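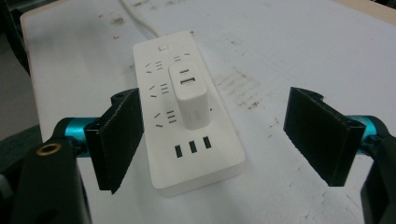
# Gevby Field Margin Seed Mixture

The Gevby Field Margin Seed Mixture is supplied by Nista to farms, estates and parish councils wishing to restore flowering strips along arable land. It was developed on the heavy clay soils of Eltdale, where hedgerow removal and close ploughing had left few plants in flower after May.

## Composition

The mixture contains 28 species of native wildflower together with two fine-leaved grasses. Knapweed, oxeye daisy, bird's-foot trefoil and red clover make up the greater part by weight. Cornflower is included to provide colour and nectar in the first summer, before the perennial plants are established. Ryegrass is excluded from all batches.

## Ordering codes

| Code | Soil | Sack |
|---|---|---|
| Gevby 600 | Clay and loam | 2 kg |
| Gevby 606 | Chalk and light sand | 2 kg |

The two codes should not be blended. Where a holding includes both soil types, separate orders should be placed and the sacks kept apart in store.

## Sowing and care

Seed may be sown in early autumn or in spring on a firm, weed-free bed. It should be scattered on the surface and rolled, and must not be drilled or buried. No fertiliser is to be applied before or after sowing. In the first year the strip should be cut whenever growth becomes dense, and the cuttings removed. From the second year a single late summer cut is sufficient. Part of each strip should be left standing over winter for the benefit of nesting and sheltering insects.

Spray drift from neighbouring crops will reduce flowering. Growers are asked to observe the buffer distances given on the product label of any treatment used nearby.

## Storage

Sacks should be kept closed in a cool, dry building and sown within the season of purchase. Opened sacks cannot be returned.

## Enquiries

Questions on site suitability should be addressed to Tarık Başaran, and those on orders and delivery to Muammer Kılıçarslan, at the Nista seed office, Eltdale.

Product information revised June 10, 2021.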